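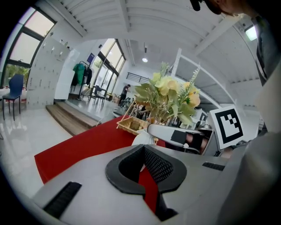 A small wicker basket on a red tablecloth.

Lost Ending of "Durkex" Found, and It Is 44 Minutes Long

The Gál, the single-screen movie theater on the square in Stestarico, will show the complete version of the animated feature "Durkex" in May, with an ending that fans have wanted for decades and may now have to sit through.

Furkine, the small distributor that owns the film, confirmed that the missing reels turned up in its own warehouse, in cans marked with the title of a training film for elevator inspectors. The company had looked for the ending in other people's archives for years. It sent letters. It placed an ad in a trade paper. At one point it offered a modest reward, and a spokesperson for the company said it is still working out whether it owes the money to itself.

For anyone who missed the cult, "Durkex" is a hand-drawn fantasy about a ferry that carries the dead across a lake and keeps breaking down. It has very little dialogue and a great deal of weather. The version people know stops with the ferry halfway over, the engine silent, and a heron standing on the roof. Then the credits roll over a still shot of the water. Generations of film students have written papers on the meaning of that cut. One of the more popular readings holds that the film refuses to arrive because grief refuses to arrive, a line that has been printed on at least one tote bag.

Furkine now says the print was cut that way because the theater chain that booked it wanted to fit in one more evening show.

In the full version, the ferry gets fixed. The repair takes up most of a reel. According to the program notes, which the distributor sent out ahead of the screening, we see the engine come apart on deck and go back together again, after which the passengers have a long argument about who paid for which seat. Then they reach the other side. There's a dock, and a man at the dock who checks tickets. The notes describe the last few minutes as "procedural."

Early reaction from the fan community has been mixed. A petition asking Furkine not to show the ending at all reached 1,000 signatures within a day of the announcement. A second petition, asking that the first group be made to watch it, is gaining on the first. A discussion board devoted to the heron has locked all new threads until the weekend after the screening, and its moderators ask that people stop sending them drawings of the heron leaving.

The heron, for the record, leaves. It goes early, before the engine repair, and doesn't come back. The program notes mention this in a footnote.

The restoration was done from the original negative, and Furkine says the found reels were in better shape than the rest of the movie. That caused a problem of its own. The familiar part of "Durkex" has always had a soft, brownish look, much loved and widely copied, which the company now believes was the work of a bad batch of prints. The new reels are bright. The lake is a cheerful blue. The dead, it seems, were always meant to be wearing yellow raincoats. The restoration team had to choose between browning the new part and cleaning up the old, and they went with cleaning. Furkine has agreed to show one scene in the old brown as an extra after the credits, for those who need it.

Sound was another matter. The music for the missing section was recorded but never mixed, and the only guide the team had was a set of handwritten cue sheets. One of the cues reads, in full, "horns, but sorry about it." The mixers say they did what they could.

There is also the question of the seats. The Gál holds 200, and the distributor had first planned a single showing. Tickets were gone before the theater had finished putting the page up. A second show was added, then a third at 7 in the morning, which was meant as a joke in the planning meeting and sold out too. The theater has asked people to bring their own coffee to that one, as the lobby counter does not open until noon and the person with the key has made her position clear.

The late show will be followed by a panel talk on unfinished works. The panel was booked last year, back when "Durkex" was an unfinished work. The theater looked into changing the topic, but two of the speakers had already written their remarks, and one has a book coming out. The talk will go ahead as planned.

Critics have mostly been polite. The few who were let into a test screening came out blinking a little and said it was a more complete film than before, a thing hard to argue with. One regional paper gave the full version three stars, the same as it gave the short version on first release, and ran the old review again with a paragraph added. The paragraph is mostly about the engine.

I should say that I've seen it too. I went in as a person who once drove four hours to see a faded print of the short cut in a school gym, and who owns the tote bag. The engine repair is good. I would go further – it might be the best thing in the movie. The animators plainly knew how an engine goes together and wanted you to know it as well, and there is a shot of a hand feeling around in the dark for a dropped bolt that is as tense as anything in the first hour. The argument about the seats is too long. The dock is lovely, and I was sad to see it, mainly on account of having spent so many years explaining to people at parties why there couldn't be one.

A woman in the row behind me fell asleep during the ticket check and woke up for the horns. She clapped.

Furkine plans to send the film to other theaters over the summer, in either version, and will let each theater pick. So far the bookings lean toward the short one. A few houses have asked whether they could show the long one first and the short one after, so that audiences can go home with the cut they came in with. The distributor has no objection, provided both get paid for.

A home release will follow, with both endings and a commentary track. Buyers will be asked at the start which version they want, and Furkine says the menu will have no default setting. Its first design did have one, and the mail about it was not kind.

As for the elevator inspectors, their training film has not been found. The cans that should have held "Durkex" were opened as part of the same search and turned out to be full of newsreel trims. Anyone who was shown a long cartoon about a ferry while studying for an elevator license is asked to get in touch with the distributor, who would like to know how it went over.

Returns for the May shows go on sale at the Gál's box office at noon on the day. The theater accepts cash and does not accept heron costumes with a beak longer than the armrest, after the last time.

Reader comments

ferrymanfan: I have been saying for years that there was a dock. I said it on the board and got banned for it. I would like to be unbanned now please.

rowJ: The brown IS the movie. I don't care what color the raincoats were. If I wanted a cheerful blue lake I'd go outside.

mild_heron: Could you put a spoiler warning above the bit about the heron? I was eating lunch.

stestarico_local: I got tickets for the 7 a.m. one by mistake, thought it was evening. Happy to swap for any other show, or for a decent thermos.

ferrymanfan: Still banned, by the way.

liftengineer_ret: We were shown something with a boat in it during our certification week. It stopped halfway and the instructor turned the lights on and asked what we'd learned. I wrote down "check the motor." Passed.

tworeels: Three stars both times is a bit much. It's nearly an hour longer, they could at least have found a half star somewhere.

rowJ: 44 minutes is not nearly an hour.

tworeels: You haven't sat through the seat argument.

Contact the newsroom | Corrections | Copyright, all rights reserved | Back to top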